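Winter coat drive opens at Casport depot

September 6, 2018

Tondel has opened its annual winter coat collection at the Casport depot, with a target of 149 adult jackets by the first week of December. Donors are asked to check, clean and fold garments at home before drop-off. Padded and down-filled jackets are the priority this year. Parkas, fleece and children's snowsuits will be handled separately through the Povside outlet.

Garments should be laid flat on a bed or table and inspected on both sides. Zippers must run the full length of the track. Linings are to be checked along the seams and at the collar, where wear usually appears first.

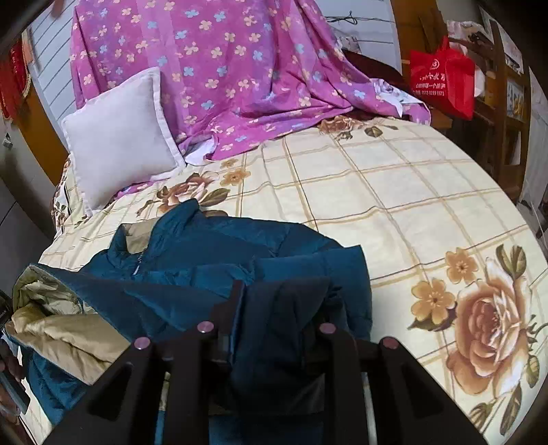

Tapia Newsroom, community desk

A quilted down jacket with a satin lining, such as the teal one on the bed, should be closed and folded with the shell facing out. Compression bags are not accepted. Down items must be fully dry, and any jacket with leaking fill will be sent to textile recycling.

Each donor may leave up to 27 pieces per visit. Cartons are limited to 50 litres and should be labelled by size on one short side. The depot has shelf space for some 40 cartons at a time, and intake will pause when that limit is reached. Bedding, pillows and blankets are excluded from the collection.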